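Sorting out the desk top

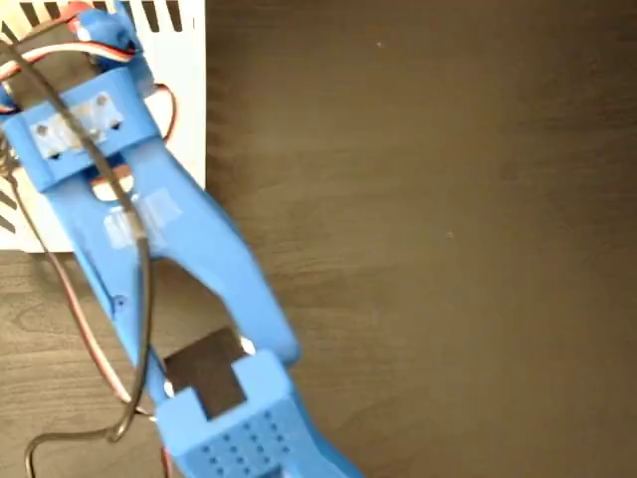
The desk top, with the wood grain showing.

I have had the same desk top for years and never done much to it. It came with us from the flat in Veston and was dark brown then, and mostly still is. In January I decided to give it a proper clean and see whether it needed oiling or sanding back.

The first job was getting everything off the right-hand side. I had a pile of post there, two mugs and a box of Gomell screws I had been looking for since the summer. That took 40 minutes, mostly because I stopped to read the post.

The colour is less even than I remembered. Towards the left it goes greyer and the grain turns wavy, and the rest is a warmer brown with a bit of olive in it. The grain is faint and runs more or less straight across. I quite like the difference, so sanding was out.

I wiped it down with a damp cloth and a drop of washing-up liquid, going with the grain, then dried it with an old tea towel. There are still a couple of pale specks on the right. I tried a fingernail on one and it stayed put, so it may be paint from when we did the ceiling.

For the oil I used what was left of a tin of Dalsgaard, some 200 ml. Thin coat, wait 15 minutes, wipe off the extra. I did the back edge first and worked forward. It smelled for two days with the window open.

I will do a second coat when it gets warmer. The drawers underneath are next, and they are in a worse state.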